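Okay, hi everybody, thanks for coming back in after the break. (Wait for the door. Somebody always has a coffee.)

I'm Soledad Kapoor, and for the next 45 minutes I want to talk about sleep, or really about the hour before sleep, which is where I think most of us mess it up. I sure did! Back when I was running the night desk at Lumenta I'd get home, eat cereal standing up, answer three emails and then lie there furious that I wasn't asleep yet.

Ask for hands: who looked at a screen in bed last night? Put my own hand up too.

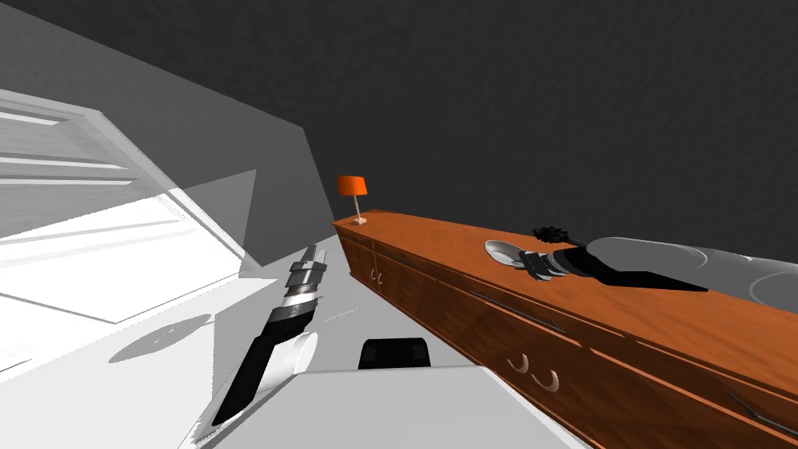
Do I have to go to bed at the same time every night?
Pick the time you get up and keep that one steady, weekends too if you can stand it. Bedtime tends to follow along after a week or two.

Next part, the wind-down. Mine is 50 minutes long and it's boring on purpose. Dishes, shower, lay out clothes, then a paper book. My neighbor Emmett Escobedo does jigsaw puzzles and swears by them, but I get too competitive with a jigsaw, so no. The point is you do the same dull stuff in the same order and your body starts to get the hint.

(Skip the caffeine story if we're running late. If not, tell the one about the iced tea in Pristard.)
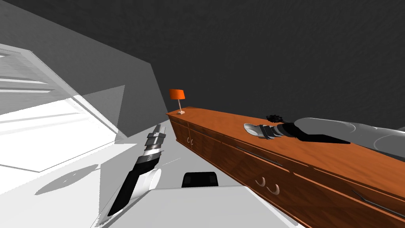

Evening light is the thing I changed last, and I wish I'd done it first. I used to have the big ceiling fixture blazing right up until I brushed my teeth. Now it goes off after dinner and I use lamps, little ones, down low. Something like the small lamp at the far end of that long cabinet is the size I mean, a light you can sit near and still feel sleepy. You don't have to buy anything fancy, mine came from a yard sale.

Then noise. Play the fan clip here, 2000 milliseconds is plenty, people get it right away. Rosemarie Lammers runs a fan all year, even in January, under two quilts. I tried earplugs and hated them.

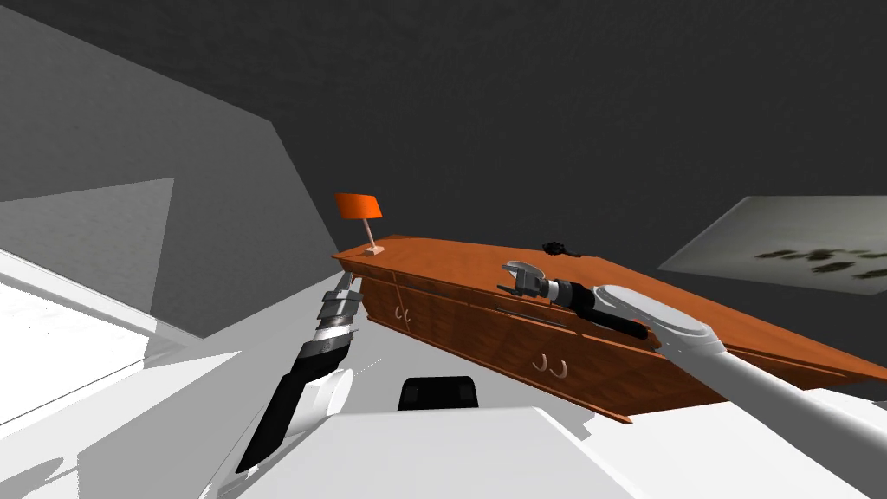 What should I do if I wake up at 3 a.m. and can't drift off again?
Get up, sit somewhere dim and read something slow until you feel drowsy, then go back to bed. Try to leave the clock alone while you're at it.

Naps! I love a nap, but I keep it short and before 3 in the afternoon, or I pay for it at midnight.

Homework: choose one thing for the week, just one, and write down how you felt each morning. Sheets are on the table by the door, I printed 300 so please take a couple. Then questions, and Tobias has the microphone.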